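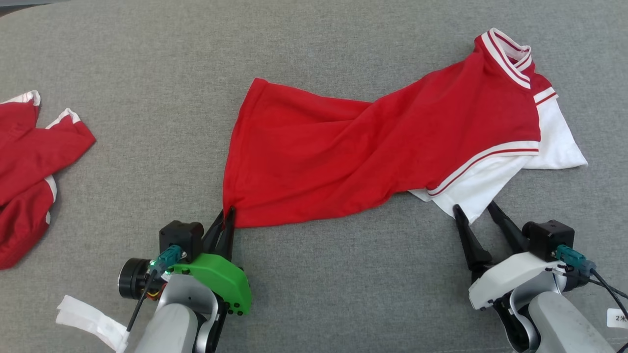

I've spent most of the winter on one small piece of code: the part that decides where two arms should grab a shirt. I love it more than is reasonable.

Some background if you're new. The stack is called Wendari. It takes camera frames, builds a rough idea of what the cloth is doing, picks a pair of grasp points, and hands those to Solby, our motion planner. Solby is old and dependable and I try not to touch it. Wendari changes every day.

Until recently, Wendari chose both grasp points at once. It looked at the shirt, scored every pair of candidates, and took the best pair. On paper that's lovely. On a flat shirt it works great! On a twisted one, where the body narrows down to a rope and then opens out again toward the collar, the scores turn to mush, and the planner gets sent after a pair of points that made sense only for a shape the shirt didn't have.

So now it goes one hand at a time. The first gripper takes the corner we're most sure of, usually a hem corner, closes on it, and lifts a tiny bit. The other one stays open and waits. Then we look again, with the cloth already held, and only then pick the second point. That extra look costs us a third of a second and I would happily pay double. A held corner is a fact. Everything else in the cloth model is a guess, and having one fact in there makes all the guesses better.

The change was Hipólito Núñez's idea, by the way. He wrote it on a sticky note in March of last year and I told him it would be too slow. Sorry, Hipólito. I still have the note.

The red shirts with white trim have become my favorite test clothes. The striped band gives the edge finder something to hold on to, so you'd think they would be easy, but our old model had learned that a stripe means a hem. Collars have stripes too. For a while it would get very excited about the collar and try to fold the shirt by the neck. We relabeled around 3000 crops by hand (three evenings, a lot of tea) and added a separate class for collar edges, and now the mix-ups are rare enough that I can't get one when I want to show somebody.

A second shirt lying off to the side is another good one. Same red, same white edges, and the segmenter used to join the two into one very wide garment whenever the gap between them got small. The fix was dull: keep the mask from the previous frame, and don't let a new region join it unless the two touch for 5 frames in a row. It's 14 lines of Python. I had been planning to train a whole new network for that!

Then there's tooling, which I could talk about all day. Stareva is our replay viewer, and as of last week you can scrub through a run and see the candidate points drawn over the camera view, with their scores, and the one that got picked in bold. You can also drag a point somewhere else and ask Solby whether it could have reached it. I found two planner timeouts that way before lunch on the first day. One of them had been in there since the beginning - a wrist limit typed in degrees where the code wanted radians.

Still on my list: sleeves that end up tucked under the body, a better way to tell front from back, and getting the wait between the first grasp and the second look to depend on how much the cloth is still moving. Right now it's a fixed 10 frames, which is silly for a heavy shirt and a bit short for a thin one. I have a branch that compares neighboring frames and goes as soon as things settle. It's fast, and it's also fooled by shadows, so it stays a branch for now.

If you work on cloth and you have a trick for the tucked sleeve, please write to me. I'll be trying the shadow fix on Monday and the inbox is open.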